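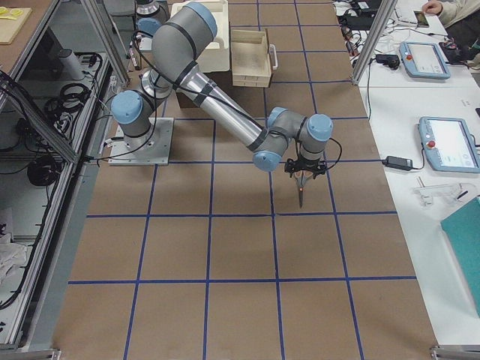
**Ticket:** Blue tape on the grid table leaves marks and lifts at the crossings
**Site:** Plusamholm, ground floor
**Opened by:** Ludmila Ďurica
**Opened:** 16 October 2025
**Status:** open, waiting on a new roll

Hello Lợi, and sorry to add to your pile when I know you've only just got to the bottom of it. It's the tape again. The lines we use for the squares on the big table have started coming up where one strip crosses over another, and when I pressed one down this morning it sprang straight back up like a bookmark. I also peeled a short end off to see what was underneath, and there was a sticky line left behind that picks up every bit of fluff going.

What I've tried so far:

- pressed the crossings down with the back of a spoon (fine for an hour, then up again)
- wiped one square with plain warm water, which did nothing at all for the stickiness
- wiped the same square with a drop of the Aerts cleaner on a cloth, which was much better, though I didn't like to go on without asking you first

It's the Destoris tape from the lower drawer. The roll has been there since June and I do wonder whether it has simply gone off, if tape can go off. Could you let me know whether I should carry on with the cleaner?

---

**Reply from Lợi Lâm**

Hi Ludmila, no need to be sorry, I'd much sooner hear about it now than find the whole lot stuck to somebody's sleeve. Tape certainly can go off, and that drawer sits right above the heating pipe, so I'd say the poor roll has been gently cooking all summer. Please don't use it for anything that has to stay put.

The Aerts cleaner is all right on that table. Put it on the cloth and never straight on the surface, leave it for 60 seconds, and then wipe along the line – going across just spreads the glue about. Any faint scuffs that stay behind after that are only in the top and you can leave them be.

For the crossings, cut the second strip so that it stops at the first one and starts again on the other side. It's fiddly, but there's no ridge then, and it's the ridge that catches. Use scissors for the ends, please, as torn ends are always the first to curl. The pair with the orange in the handles is sharp enough.

---

**Ludmila Ďurica**

Thank you, that's very clear. I went hunting for the scissors in all the drawers and felt rather silly when I found them.

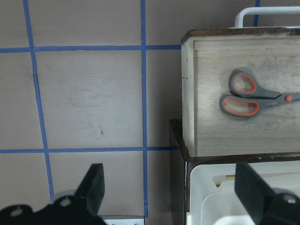 *The scissors, lying against the front of the wooden box with the white handle.*

I've cleaned 2 of the squares your way and they've come up nicely, no fluff. I haven't begun re-laying because there isn't any good tape left in the building. Would you order some? I'd like the same blue if they still do it, as everybody's used to it by now.

---

**Lợi Lâm**

Same blue, 3 rolls, on the Cakska order and due in 8 days. Keep them on the shelf this time, well away from that pipe! Until then, leave the old lines where they are and press the ends down when you pass. I'll keep the ticket open and come over to help with the long strips, which are miserable to lay on your own.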